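Elard sim cell, ticket 194: gripper view keeps coming up tilted after reset

Okay, I'm moving this out of the chat because it's gotten long and I keep losing my own notes. Short version: the kitchen cell in the simulator loads fine, both arms home fine, and then the views come up leaning. Joint readouts look normal the whole time, so I can't pin it on the arms (I tried, believe me).

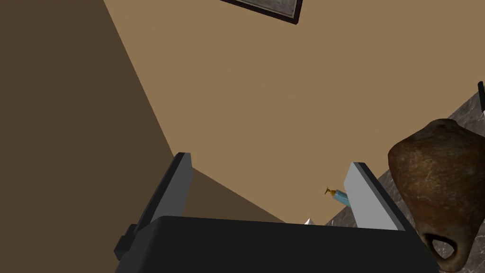 Posted by Fathima Pramanik | 2025-03-18 | Status: open

So between the fingers there's the small blue thing with the gold end, and the clay jug is off to the right of the gripper. I use the jug as my landmark when I'm checking the wrist mount, mostly out of habit. Look at where the two wall colors meet, that's the line I've been going by.

What I've done so far:

Restarted the cell, twice. Same thing.
Cleared the saved poses and homed both arms again.
Went back to the mount file from September. It loads with a warning about a missing parent link, and I'd been clicking past that warning for ages, oops.
Set the settle time after reset to 300 steps (it was 20). Nice and calm now, still leaning!

Then I switched over to the body view to see if it was only the wrist. Nope. The counter, the walls and the window all go over together, and the raised arm on the other side of the counter's end has its fingers slightly open, pretty much how I want it parked. So my money is on something higher up than the wrist, maybe the base offset. I haven't touched that file because Miranda setup shares it and I don't want to break two cells in one afternoon.

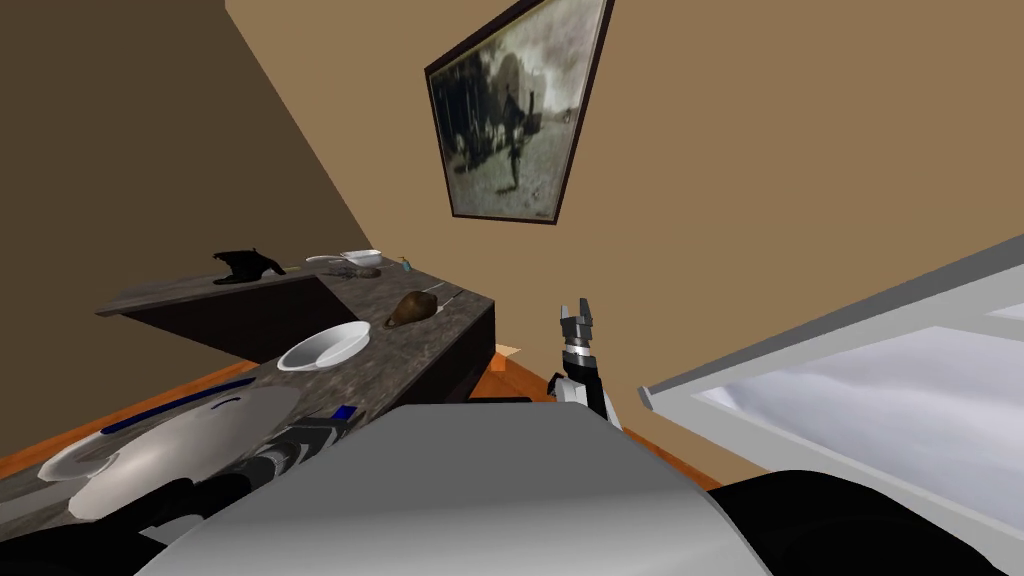
Genivaldo Teixeira replied:
Leave the base offset alone for now. Open the Miranda copy read-only and compare the parent link names first. If yours says torso and that one says torso_root, the loader skips the rotation and you get the warning you've been clicking past. Can you paste the full line?

Fathima Pramanik replied:
Ha, yes, mine says torso. Full line is in the log I just attached. I'll rename it on a copy, reset with the 300 steps left in, and post both views again once it's loaded. Keeping this open till then.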